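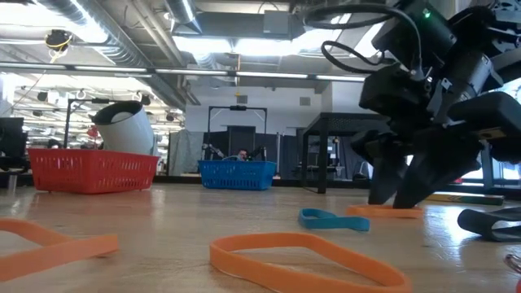
Sorting the Small Stuff: How to Tame a Tabletop of Rubber Bands and Odds and Ends

If you have a drawer you can only open with a good hard yank, this one is for you! I love a big garage clear-out as much as anyone, but small-stuff sorting is my favorite kind of tidying. You can do it sitting down with a cup of coffee, and the whole thing fits on one table.

What you need

A clear stretch of table with decent light
Two plastic baskets, ideally in different colors
A small lidded jar for the really tiny bits

My baskets have grid sides, so I can see what's in them from across the room. Solid ones are fine too, but cheap see-through sides have saved me so much rummaging.

Step 1: Spread everything out

Tip the drawer out and push things apart with the flat of your hand until nothing is sitting on top of anything else. Rubber bands love to hide under paper - and they love to knot themselves around pens, so go gently.

Step 2: Check the stretchy things first

Pick up each rubber band and give it a slow pull, away from your face. A good one springs right back. If it feels sticky, shows little cracks or stays long after you let go, out it goes. Elastic straps get the same test, but look at the stitching as well.

Step 3: Choose your rule and stick to it

Color is quick and cheerful: orange bands in one basket, blue in the other. Size is more useful if you mostly use bands for closing bags or bundling cords. I've done both, and I keep coming back to color (it just makes me happy to look at).

Step 4: Move on to the awkward shapes

Once the bands are gone, you can see what's left. Rolls and rings can be stacked on their sides or threaded onto a dowel. Long, thin things like wooden rods should be gathered with one of your good bands at each end, and then stored flat so they don't roll off the shelf. Scraps of paper get one look, then a decision.

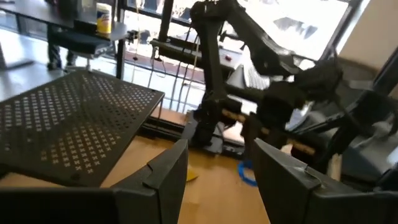
Zawadi Owino wrote in to say that she skips the baskets for rods and uses a tall mailing tube, standing in the corner of her closet. She also dusts her spare rubber bands with a little cornstarch before a hot summer, so they don't stick together in the jar.

I tried the cornstarch in April and I'm a fan! Use a pinch, shake the jar, and tap off the extra over the sink.

Step 5: Put it all back

Baskets go in first, with the jar beside them and flat things on top. Leave a bit of empty room at the front of the drawer for whatever turns up in your pockets on Wednesday.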